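The Long Slab: What a Concrete Approach Road Asks of the People Who Look After It

April 3, 2025

Most people who work in an office building with a concrete drive never look at the drive. They look at the doors, the windows and whatever is planted along the walk. The concrete is something to get across. It is also one of the largest single things on the property, and when it goes wrong it costs more to fix than almost anything else outside.

Asphalt is what most drivers are used to. It goes down black and soft, it is rolled flat, and it fades to gray in a few summers. Concrete is slower and stiffer. It is placed in sections, finished, and left alone until it has gained enough strength to carry a truck. A crew that can pave an asphalt lot in two days may need weeks for the same area in concrete, and the bill reflects that. What the owner gets for the money is time. A well-built concrete road can go decades before anyone has to think about replacing it.

The office park at Dukudbridge took the slow option. The approach is wide and straight, with room for delivery trucks, and it was built under a contract held by Barua, a paving firm that does mostly freight yards and bus depots. The order was for 153 slabs, counting the short ones at the ends. Each slab was given a number on the drawings, and the maintenance office still uses those numbers. A work order will say "seal south joint, 88" and the crew knows where to go.

The joints are the part of the job that matters most. Concrete shrinks as it hardens, and it keeps moving for the rest of its life, growing a little in hot weather and pulling back in cold. If it has no planned place to crack, it will pick its own, and the crack will wander. So the builder cuts or forms straight lines at set distances. The slab cracks underneath the line, out of sight, and the surface stays neat.

There are different kinds of joint, and they do different work. A contraction joint is a shallow saw cut, usually made within a day of the pour. A construction joint is where one day's work stopped and the next began. An isolation joint goes all the way through and keeps the pavement from pushing against something that should not be pushed, such as a building or a drain. On long roads there is normally a joint running lengthwise as well, between one paving lane and the next. It often falls close to where a driver would expect a painted line to be, and visitors sometimes take it for one.

Timing is the hard part with saw cuts. Cut too early and the blade tears stones out of the edge. Cut too late and the slab has already cracked somewhere else. Crews check by scratching the surface and looking at how the edge behaves, and on a hot day the window can be short. At Dukudbridge the main pours were in August, so the sawing was done at night under lights.

After that comes sealant. It keeps out water and, just as important, grit. A small stone that falls into an open joint in winter will be squeezed when the slabs expand in summer. If it has nowhere to go, the corner of the slab breaks. Repair crews call this spalling, and once it has started at one corner it tends to spread along the joint. The park uses a gray silicone sold under the name Pilliritz, tooled slightly below the surface so tires do not touch it. Sealant is the first thing to wear out. The maintenance plan calls for walking every joint twice a year, with a flat screwdriver and a piece of chalk. If the screwdriver slides down between the sealant and the concrete, that length gets a chalk mark.

The last full walk turned up 19 lengths that needed to be cut out and replaced. That is a normal number for a road of this age. Two slabs were marked for corner repairs as well, both on the delivery side, where trucks turn with their wheels hard over.

Stains get more complaints than joints do, and they matter less. Concrete is pale, so it shows everything. Oil drips leave dark spots. Wet leaves left over a weekend leave brown prints that can last a season. Some patches are darker simply because the mix or the finishing varied a little from one load to the next, and no amount of washing will change them. The crew here cleans fresh oil with absorbent clay and a stiff broom, then detergent and a rinse. Pressure washing is saved for the worst spots. Too much of it strips the fine surface and leaves the concrete rougher and more ready to hold dirt.
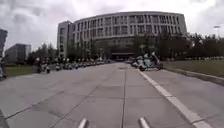
The approach road, looking toward the main building on a cloudy day.

Paint is its own subject. White lines stand out less on pale concrete than on asphalt, and on a bright afternoon they can be hard to pick up at all. Some owners put a black border along the white to bring it back. Others make the line wider, particularly where a lane bends away or where a narrow strip beside the curb needs to be kept clear of moving traffic. Paint also sticks poorly to new concrete if the curing compound has not been removed first. The usual fix is light shot blasting along the line before the striping truck arrives.

Curbs and grass meet badly if they are left to themselves. Grass creeps over the back edge, soil follows it, and before long water that should run to the drain sits against the curb. The grounds contract, which is held by a company called Feta, includes edging along with the mowing. The mowers are told to throw clippings back toward the lawn, away from the pavement. Clippings in the gutter end up in the drain, and clippings in a joint turn to soil, which is how weeds get started in a road.

Snow is the remaining question for any concrete drive. De-icing salt is hard on young concrete, and many builders ask owners to use sand alone for the first winter. Plow blades should be fitted with rubber or set on shoes so they ride over the joints. A steel edge that catches a raised corner will take a piece of it along. Any slab that has lifted enough to catch a blade should be ground down before the season starts, and the grinding goes on the fall work list with the slab number beside it.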